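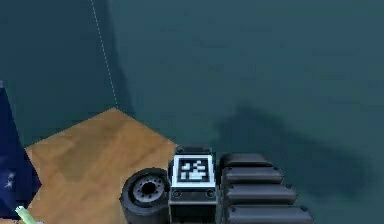

Computer-rendered view: teal floor with a square wooden plate

Wolldale Open Water and Sailing Club
Minutes of the August meeting of the members

The meeting was opened at 19:00 in the clubroom. The minutes of the last meeting were read and accepted with one correction: the slipway at Flarka is closed to trailers on Monday, not to all users.

1. Summer regatta at Flarka
The regatta had 16 boats at the start. Two races were sailed and the third was canceled for lack of wind. Members were in general satisfied with the course, but the second mark was laid too near to the reeds, and several dinghies touched the bottom there. It was agreed to move this mark toward the middle of the lake next year.
The start signal was hard to hear on the far side. The club will buy a louder horn, price not more than 400.
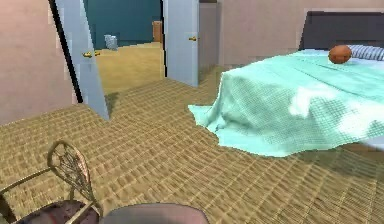
2. Rescue boat
The engine was serviced by Essien in the spring and runs well. The fuel hose is old and must be changed before the autumn training begins. One member asked if we need a second rescue boat. The opinion of the meeting was that we first need more drivers with a license — at present there are only two, and both also like to race.

3. Youth training
The 1000-meter swim test stays as a condition for the advanced group. A proposal to make it shorter for beginners was discussed for a long time and put to the vote. It was accepted, and the new distance for beginners is 400 meters, with a buoyancy aid permitted.
Parents are asked again to collect children at the gate and to leave the boat park free of cars.

4. Trip to Trostora
The trip is planned for next season. Transport of the boats is still open. The sailing school at Trostora has offered us places on its trailer, but the masts of the two larger boats may be too long for it. To be measured before the next meeting.

5. Other matters
Wet sails must not be left in the drying room over the week.

The meeting was closed at 20:45.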